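The Drawer, Part 2

Every November I decide the reason I never finish anything is the third drawer down. This year I pulled the whole lot out and gave it to a black tray with four compartments, which Jomar Lagman had been trying to offload since he moved to Rovuvstead.

The plan was tape in one, chargers in another, pens in the third, and the fourth for "miscellaneous", a category that has ruined better people than me. I allowed 45 minutes. By then I'd tested two chargers and eaten lunch.

Precious came by and asked whether snacks counted as stationery. I said they did if you organised them properly.
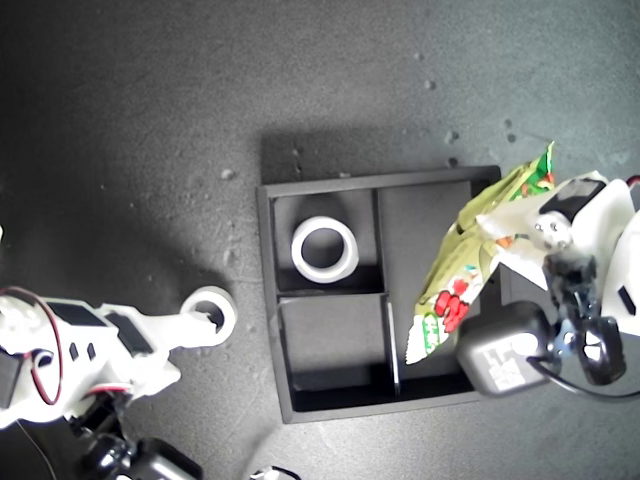 So the labels can wait. I've still got more than 91 rubber bands in a jar, a phone cord for a phone I sold, and a grey bench that needs a wipe. Part 3 when I find the pens.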